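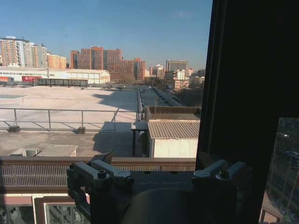

About Lonus

Lonus is a small company started in September by Wing-sze Tu and Iker Pastor. We test if robots can do the chores of a home or a small shop: fold towels, wipe a sill, put cups back on the shelf.

Can they do it yet? Partly. In our last round we gave 285 chores, and 46 were finished without help from a person. Towels are still difficult – wiping goes better.

Szu-yu Choi writes the test reports and we publish also the bad ones. If you have a chore which you want us to try, please write to her.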